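Progress report to the Lustholm fund, Wednesday, December 12, 2018

Prepared by Elsie Penrose, with notes from Beryl Pickering

We are very pleased with how the peg board project has come along since August. Your grant of £2,000 has paid for the second set of boards, the blue parts and the bench time, and we still have £51 in hand, which Beryl would like to put towards spare pegs. They do roll off and vanish!

**The boards**

Version 2 of the board is finished and it is a lovely thing to work with. The first one had sharp corners on the slots and the pegs kept catching. Štěpánek recut the whole layout for us in the autumn, left a touch more room in each opening and moved the trickiest fits further in from the edge. 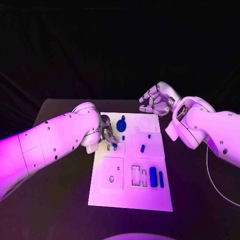 Peg fitting was the part of the plan we worried over most, and it is now the part we look forward to. The parts are small, the openings are not generous, and a peg that goes in crooked has to come out again before you can carry on. We settled early on blue for the pegs and white for the board, and even under the strong pink light the little blue peg stands out well just above the two slots in their square recess. Beryl has asked for the same colours on the next set and I agree with her.

**The table and lighting**

The dark tabletop and black curtain have both stayed. We tried a pale cloth in August and the edge of the board got lost against it, so back it went. Changing the colour of the light has been great fun and useful too - we want the task to hold up in rooms that are nothing like ours. Motora lent us the lamps and has said we may keep them until the spring.

**The layout of the task**

There was a long discussion about whether the board should lie lengthways or across. Beryl's notes on this are attached in full.

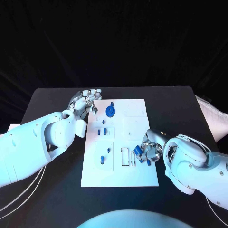 Page 4

Lengthways is what we prefer, with the long side running away from the worker. Parts on the right-hand side of the board can then be reached without leaning over everything else, and there is space at the far end for the other hand to wait its turn. We are keeping this for all the remaining sessions.

**Still to do**

- Spare pegs, as above
- A printed task sheet, which Vivix is laying out for us
- A box for the boards, with a proper lid
- Beryl's timing tables, to be copied up neatly

The task sheet is behind. We changed the order of the steps after the draft had gone off, and that was our doing entirely. Vivix has the new order now and we should see a proof early in the new year.

We would be delighted to show you the board whenever you are next over. Please ring Beryl first so that she can have the lamps set up.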